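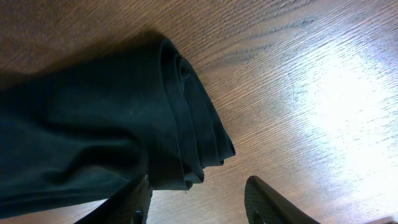 4.3 Working Rules for Cloth Handling

Read this section before switching the Flekska arm to Run. It is short. The incident log it came from is not.

1. Clear the table of anything that isn't the item being handled. Mugs count as anything.

2. Place the cloth within reach of the arm. Folded or bunched is fine, and so is whatever you call the thing laundry does by itself.

3. Check the fingertips for snags and the finger screws for tightness. A loose screw will find a sweater before you find the screw.

4. Set the grip limit to 38 for knits and towels. Higher settings are for people who enjoy filling out Form 543.

5. Look for glare. If a lamp or window bleaches part of the tabletop, move the lamp or lower the blind. Dark fabric beside a bright patch is hard on the wrist camera.

6. Step outside the floor line, say "running" out loud, and press Start. Saying it quietly to yourself doesn't meet the rule.

CAUTION: Keep hands away from open fingers. Open means they are about to close.

CAUTION: Never straighten the cloth while the arm is live, however much the crease bothers you. Press Stop first, wait for the amber light, then fuss.

NOTE: Inspect the finger pads every 850 cycles and replace them at 1,000. Pads that "still look okay" are replaced too.

NOTE: Changes to the grip limit need a signature from Farah Siregar or Wulan Tuhumury — a thumbs-up across the room is not a signature.

Rules revised Jan 12, 2022. For lockout and power-down, see 4.4.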